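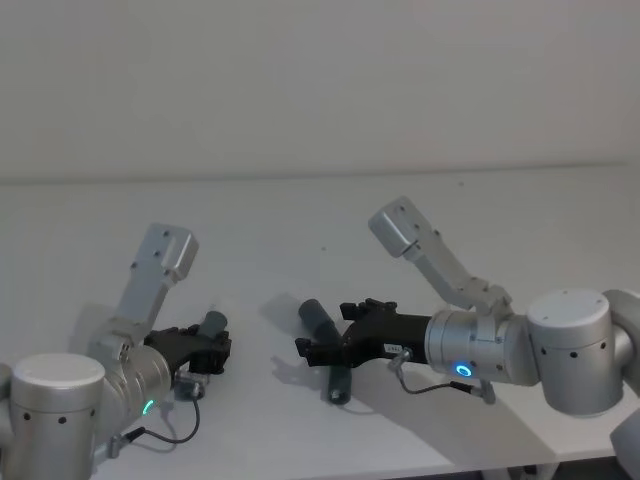 Two arms, one white table.

6/23/20

The first thing I sewed for myself was a skirt, and I did not wear it outside the house. The zipper was crooked and the waist was made for some other woman. I kept it anyway, in the drawer with the scarves, and last month I took it out again to see if I can save it.

I should explain that I am not a tailor. My grandmother was, but when she was alive I preferred to read. So now I learn from library books and from the ladies at the fabric shop in Brolevley, who are patient with my questions and with my accent. In May the shop opened again after being closed, only for pickup at the door, and I ordered linen by telephone. It is difficult to describe a color by telephone. I said "the green of a pear" and I received the green of a pea. It is a nice green also.

From this linen I wanted to make a summer dress with the Drultivent pattern, the one with wide sleeves and no closure. You put it over the head and it is finished. The pattern says it is for beginners. It has 3 pieces and the pockets. I washed the linen first, and it became shorter by the width of my hand. I had bought a little extra, so I could still cut everything, but the pockets had to be turned sideways to fit.

The neck was the hard part. The instructions from Drultivent use a facing, and a facing on linen wants to come out and look at the world. I stitched it down once, took it out, and stitched it closer to the edge. Then I gave up on the facing and made a binding from an old cotton shirt, white with a thin blue line. I cut it on the bias as the book says. This I like very much, you see the blue only when I bend.

For thread I used Barros 80, because it was in the box. It is too fine for this fabric, and one side seam opened under the arm when I reached for a plate in the kitchen. I sewed it again with the thicker one. If somebody has used a fine thread on linen with success, please write to me what stitch length you had.

The skirt, meanwhile. I removed the zipper and the waistband, and I put in elastic. It has now a waist like pajamas - but with a long blouse over it you cannot know. The hem I left alone. It was the only straight thing in it.

I also want to say something about the Hasik scissors, as I was asked in the comments. Yes, I still use them. They are heavy and my thumb hurts after a long time of cutting, but the cut is clean even in two layers of linen. I do not let them near paper. I had them sharpened one time, and they came back better than new.

There is still a piece of the green left over. It is too small for a blouse and too big to throw away. Maybe a bag for the market, or sleeves for something else. The buttons from the cotton shirt are in a jar now, with one missing, I think it went under the stove.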